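Trekomon student team: kitchen sim help
Last updated 4 April 2024
2 min read

clistora_kid
Hi all! Our club is down to the last two kitchen tasks in the sim, and I'm so proud of everybody (even if we argue a lot). Dish task first, then the microwave.

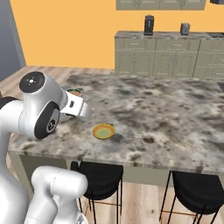
romik6
How many practice runs do you get per task?

clistora_kid
We get 200, and we've used nearly all of them on the dish.

romik6
Then I'd drop the dish and give the microwave what's left, sorry!
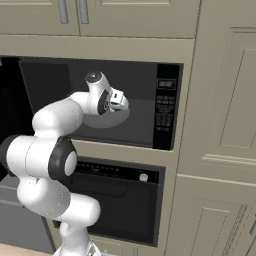
Farah Hutapea
I don't agree, romik6. Finish the dish first, dear, and ask your coach for more runs.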